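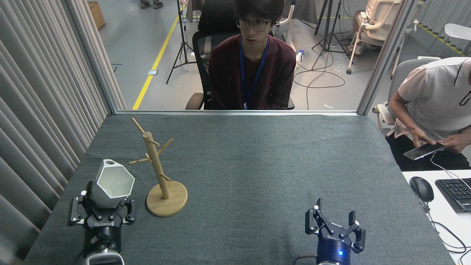 Left gripper with the cup, mug tree next to it, right gripper open.

Gullgate Grip Supervisor, two months in
2024-01-20

I wanted to love this one. We hang cups on a mug tree all day long (two arms, two grippers, one very patient wooden stand) and the thing that eats our time is babysitting the grip. Gullgate sells a little box plus software that sits between your controller and the grippers, watches finger position and motor current, and steps in when a grasp looks like it's slipping. List price is $1,390. We paid $1,105 with their winter discount and plugged it in during December.

The good stuff first, and there's plenty! Setup took an afternoon, most of it me hunting for the right cable. The grip trace is lovely to read. It caught slow slips I would've missed, especially when a cup gets squeezed low and wants to tip, and you can set a separate force limit for each side. Ashton Henare, who runs the other half of our shift, had his own profiles saved before lunch and never opened the manual.

Then came the fault. The left gripper was holding a cup over the tree when the box lost its link to the controller for a moment. Fine, links drop. I expected it to hold whatever it had and wait for me. What it did when the link came back was run its startup routine: both grippers opened all the way, then closed all the way, then opened again, with no prompt and no beep. The cup bounced off a peg and went on the floor. Plastic, so who cares about the cup. But I'd been reaching in to nudge the stand over, and the right fingers snapped shut a hand's width from my knuckles. I hit the e-stop and went and got a coffee and felt a bit stupid for having my hand in there in the first place.

We got it to happen again, on purpose, with everybody well back from the table. Pull the network plug on the box, wait for the status light to go red, plug it back in. Open, close, open. Same thing every single time on the firmware it shipped with.

Anahera Costigan at Gullgate support answered the same day, which I appreciated. She confirmed the box treats a lost link like a fresh power-up, and she pointed me to a setting called "Skip init on reconnect." It's on the second page of the advanced menu and it's off by default. Off! With it on, the grippers stay put and the software asks before it moves anything. I've pulled the plug plenty since then and it has held every time.

She also said a firmware update will flip the default. I haven't seen it yet.

If you buy one, change that setting before you put anything in the fingers, test it with the plug trick, and keep your hands out until the arms are stopped properly. We've also got the box's fault output wired to our safety relay now, so a dropped link stops both arms until somebody resets them. The wiring page in the manual is good, I'll give them that.

Two stars for now. The slip detection on its own would get four from me, and I'll come back and bump the score when the update lands and I've had a go at breaking it.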